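Review: the Sosar kitchen helper arm, after 18 days at our table
Posted 12 Nov 2025

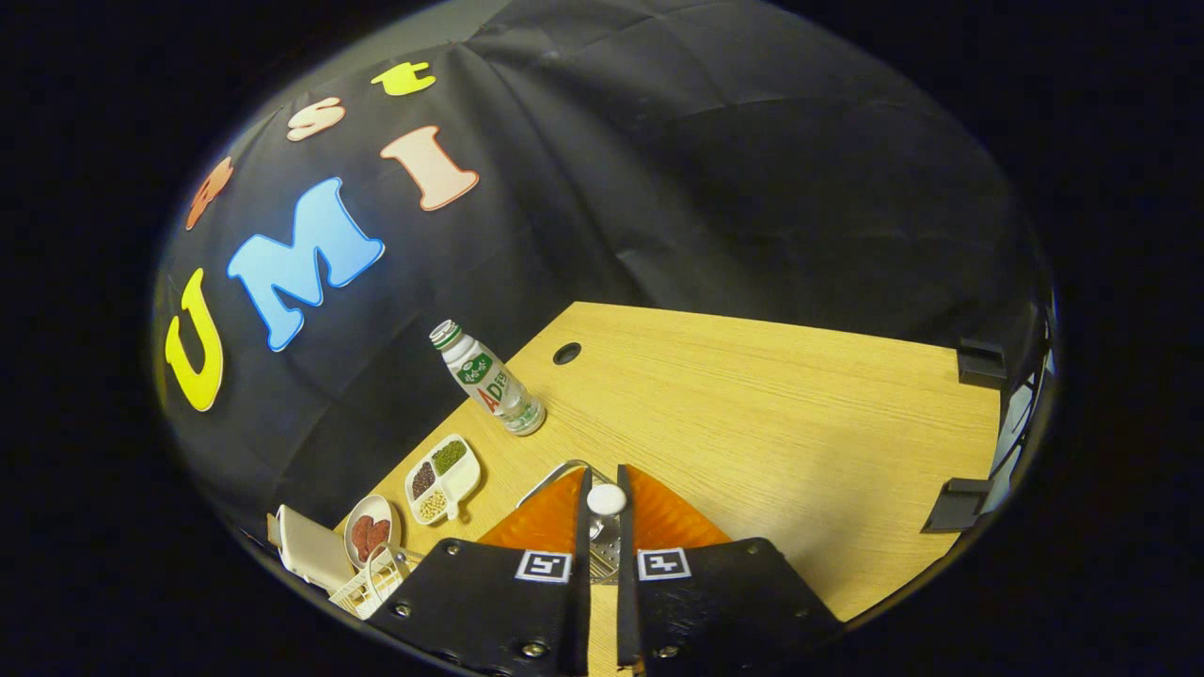
Thoroddsen wrote to me after my first short note that sorting beans is a trick and a chore is something else, and that I should test it with a greasy plate. I think this is a fair point, so I tested both kinds of work.

The Sosar has one arm and two soft fingers, and it comes with a list of 100 small tasks it should know. I chose only the ones we do at home in Stesdale. Mung beans, dark beans and soybeans in a divided dish, sliced sausage on a small plate, a bottle to be moved to the other end of the table.

The bottle was the best. It takes it, lifts it and puts it down standing, also when the bottle is half full. Sausage slices are more difficult for it. When they lie one on the other, it often takes two, and after some minutes the fingers are greasy and the slices slide. I had to wash the fingers by hand, so I gained a chore instead of losing one.

With beans it is very slow. A single soybean needed up to 6 seconds, and my soup recipe doesn't wait for this. If you pour the beans with a spoon you are finished before the arm has chosen its first one. It is careful, I must say. In all the days it broke nothing, and I stopped watching it so nervously.

The setup was longer than the manual promises. The clamps are strong but the drawing for them is too small, and the support in Cimthorpe answered me only after 3 days. They were polite and the answer was correct.

Can it do the housework? In my kitchen, not yet. It can move things which are dry, firm and separate from each other - this is maybe a small part of what I do before dinner. For a packing table in a workshop I would consider it sooner. I will keep it until the end of November and try the dish rack next.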